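Section 2: Following people, shows and couples

By now you should have Skakora installed and your email address confirmed (if not, go back to Section 1, it's quick). Now for the fun bit! Following is where the app starts to feel like yours, and most people have a lively front page within one cup of tea.

Before you start

You'll need to be signed in. Following works on phones, tablets and in a browser, and whatever you set up on one will show up on the others the next time they sync. Guest accounts can read everything but can't follow, save or vote.

Following a person

1. Tap the star in the bottom bar. Your Following page opens.

2. Tap Add, then start typing a name. Three letters are enough to bring up suggestions.

3. Accents are optional. Typing Kolar finds Radek Kolář, and Heidrun finds Heiðrún Mogensen. If you do use the accents, they have to be right, so leave them off when in doubt.

4. Check the small line under the name before you tap. There can be more than one entry for a common name, and the line tells you what each is known for.

5. Tap Follow. The star turns solid and the first stories load straight away.

Note: You can follow up to 64 people. Shows and couples are counted separately and have no limit, so go wild there.

Note: If a person has changed their professional name, older stories are still filed under the old one. Skakora joins the two for you, but it can take a day after the change is announced.

Choosing what sort of news you get

This is my favourite part of the whole app. Every person you follow has their own set of switches, so you can have all the gossip on one and only the work news on another.

1. On your Following page, press and hold a name until the menu opens.

2. Tap What I want to see.

3. Turn each of these on or off: Roles and Releases, Interviews, Red Carpet, Family and Relationships, Holidays and Sightings, Social Posts.

4. Tap Done. There's no save button and you don't need one.

Say you love Mi-kyung Ok's acting but couldn't care less where she goes skiing. Leave Roles and Releases and Interviews on, switch off the rest, and your page goes from a dozen beach photos to the casting news you came for.

Caution: Switching off Family and Relationships also hides engagement, wedding and baby announcements. If you'd be gutted to miss one of those, leave the switch on and set its alerts to Silent.

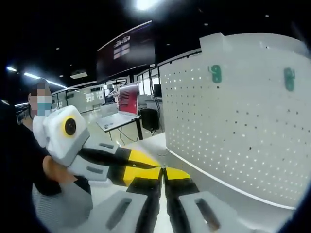 Figure 2. Two hand-held grippers, one held by a person in a light-blue mask.

Following a couple

Couples have their own pages in Skakora, and they're brilliant for anyone keeping up with a long saga. A couple page collects only the stories that mention both people, with a timeline down the side going back to the first one we have on file.

1. Go to the page of either person.

2. Tap Connections. You'll see current and past couples, co-stars, siblings and business partners.

3. Tap the couple you want, then tap Follow Together.

4. Pick Stay with Both if you want the page to keep going after a split, or Close on Split if you'd like it to archive itself.

The Troels Snorradóttir and Radek Kolář page is a good one to practise on. It has a long timeline, plenty of interviews and all three seasons of Riis, where they met. Scroll down to the first table read, it's lovely!

Note: Close on Split waits for a statement from one of the two, or from a representative. Rumours don't trigger it. If the pair get back together, the page reopens with everything in the right order and you'll be asked if you'd like to follow again.

Note: Couples who have never confirmed a relationship don't get a page. You can still see joint stories by searching both names with a plus sign between them, for example: peng + mogensen.

Following a show

1. Tap Add on your Following page and choose the Shows tab.

2. Type the title. If it has been remade, pick the version by year.

3. Choose your spoiler setting (see below) before you tap Follow. The app will remind you if you skip it.

Spoiler settings

Please do set this up, especially if you're a few episodes behind the rest of the country.

Open hides nothing. You'll see results, deaths, weddings and walkouts as they're reported.

Episode hides anything that happened after the last episode you ticked off. It's the one I use for Grendholm, and it has saved me from two elimination results already.

Sealed hides everything except air dates and trailers.

To tick off an episode, open the show page, tap Episodes and tap the circle beside the one you've just finished. Pressing and holding a circle ticks every episode before it as well, a real time-saver if you're joining a show late.

Caution: Spoiler settings cover headlines, photos and alerts inside Skakora. They can't cover reader comments in full. If you're on Episode or Sealed, keep comments folded until you've caught up. 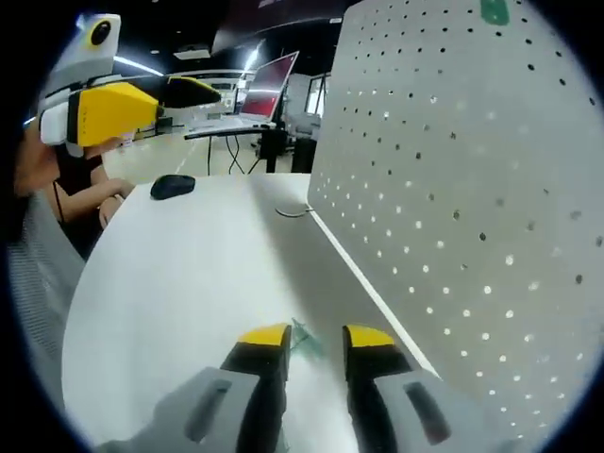
Once you've ticked off your episodes, go back to your front page and pull down to refresh. Hidden stories appear as grey bars with the show's title and nothing else. They open up by themselves as you tick off more episodes, so there's no need to go hunting for them later.

Making lists

With more than a handful of names, your page can get busy. Lists sort it out.

1. On your Following page, tap Lists, then New List.

2. Give it a name of up to 35 characters. Emoji are fine and count as two.

3. Tap the names you want in it. One person can be in as many lists as you like.

4. Drag the list to where you want it. The top list is what you'll see when the app opens.

You could have a Sunday Catch-Up list for long interviews, another for the cast of Riis, and one for people you only check during awards season. Anqi Peng's profile comes with a ready-made list of everyone she has worked with, and you can copy it with one tap. Look for Copy List near the bottom of any profile that has one.

Sharing a list

Lists are private to begin with. To share one, open it, tap the arrow and choose Friends or Anyone with the Link. The people you share with can read the list but can't change it unless you turn on Let Others Add.

Caution: A shared list shows your display name. If your display name is your full name, you may want to change it in Profile first.

If something isn't right

A person doesn't come up in search. Try the surname only. If there's still nothing, tap Suggest a Name at the bottom of the results. New profiles are checked by the Treltomham desk before they go live, and the busiest month for that is August, so allow a little longer then.

You're getting stories about the wrong person. Tap the three dots on the story and choose Wrong Person. It disappears from your page at once, and the report helps everybody else who follows that name.

The star won't turn solid. You've either reached the limit or lost your connection. Check the number at the top of your Following page first.

Your lists are missing on a second device. Sign out and back in on that device. If they still don't show, send us a message from the Help tab with code 3387 in the subject line and it'll go straight to the people who look after syncing.

Next: Section 3, Alerts and quiet hours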